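Grevemlow Open Day Set - README

Two-arm tabletop handling, recorded at the Carnmont open day, 9 Mar 2026
Maintainer: Orysia Romaniuk
Demonstrator on the day: Danylo Hrytsenko

What's in it

2365 episodes, of which 2000 are in the train split. The rest are held out. The 3000 in the open day flyer was a target, and the flyer went to print in a mood of optimism.

Each episode has joint states for both arms, gripper commands, video from the fixed and wrist cameras, and a one-line task string. Task strings were typed by visitors, so the spelling is a matter of opinion. "Grab the see through thing" is a legitimate label and we've left it in.

How it was collected

Visitors chose an object and Danylo teleoperated the arms while fielding questions about whether they could make a flat white. They can't. The Yurchenko controller was set to half speed for the whole visit, at the request of the Prordale safety people, who then complained it was slow.

Known problems

- Clear plastic. Depth is junk on anything transparent, so treat those episodes as colour video only.
- Applause. Audio was stripped, but the desk was bumped during some of it. Look for the flag desk_bump.
- Timestamps on the wrist streams drift behind the fixed view. Resync script is in tools/, written in a hurry, works on Orysia's machine.
- The set leans heavily towards whatever the front row liked. Kids like clear plastic.

Licence

Research and teaching use. Cite the README, as the paper is due in August - it didn't say which one.

Sample stills
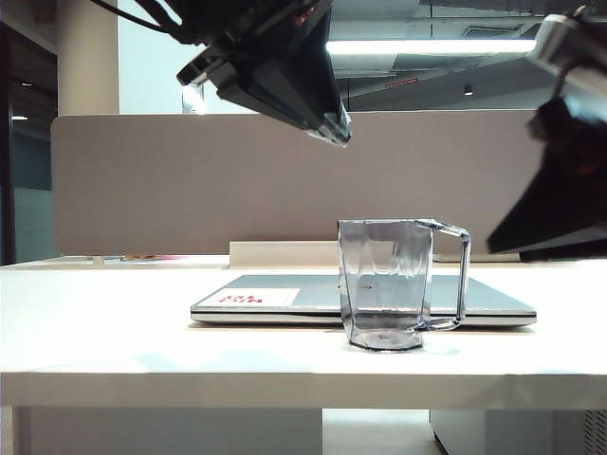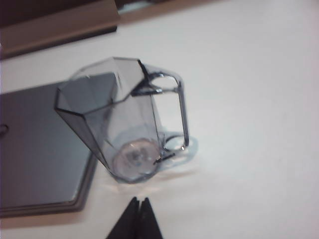 Clear plastic, one upright and one tipped over: fixed view first, wrist view second.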